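Why Do We Have Tables?
Stirau Museum of Everyday Life – Learning Pages for Ages 8 to 11

A table is a flat surface held up off the ground. People eat at tables, write at them, play games on them and pile things on top of them. Most homes have at least one. This page explains where tables came from and how people have used them.

The first tables

Some of the oldest tables we know of were made in ancient Egypt. Many were small and low, and some were made of stone. They kept food and other objects off the floor, away from dust and insects. In ancient Greece, people often ate while lying on couches. A small table was brought in for the meal and could be pushed under the couch afterward.
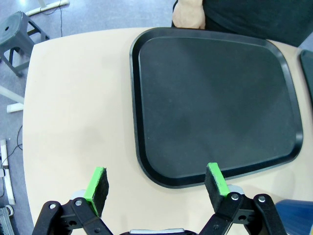

In the Middle Ages, a large hall in Europe might be used for eating, meetings and even sleeping. A heavy table would have been in the way. For this reason, many tables were long boards resting on stands called trestles. When the meal was over, the boards were lifted off and leaned against a wall. The word "board" came to mean the meal itself. People still say "room and board" when they mean a place to sleep and food to eat.

How high should a table be?

Not all tables are the same height. In Japan, families may sit on cushions around a low table. In Ethiopia, a meal may be shared from a round basket table woven from grass. A dining table used with chairs is higher, so that a seated person's knees fit underneath. A kitchen counter is higher still, because the cook stands up to work.

What is a table made of?

Wood is strong and can be cut into many shapes. Stone stays cool, and bakers like it for rolling dough. Glass lets light through. Metal and plastic are easy to wipe clean, and plastic tables are light enough to carry outdoors.

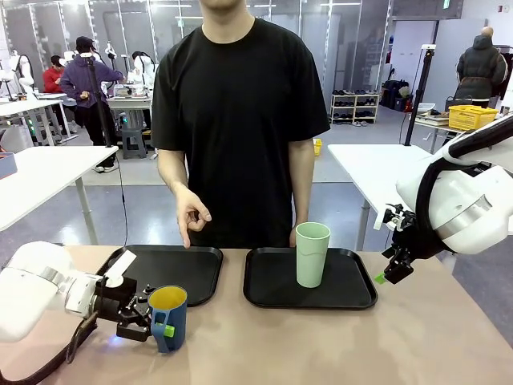
A table also needs good support. Four legs are common, but a table with three legs has one advantage: it does not rock, even on bumpy ground. Milking stools often have three legs for the same reason. Some round tables have a single thick leg in the middle, called a pedestal, with a wide foot to stop the table from tipping.

At the museum

The Table Room holds 130 objects, from a child's desk to a trestle table that seats a whole village feast. The oldest piece is a farmhouse table from Narnidura. Its top is worn into a shallow dip where bread was kneaded for many years. Please look closely, but do not lean on it.

Words to know

Trestle – a stand with sloping legs that holds up a board.
Pedestal – a single support in the middle of a table.
Knead – to press and fold dough with the hands.

Something to try

Fold a sheet of stiff card into a table that can hold a book. Test it with flat sides first, and then with the sides folded into zigzags. Write down which one holds more.

Page last reviewed 14 June 2023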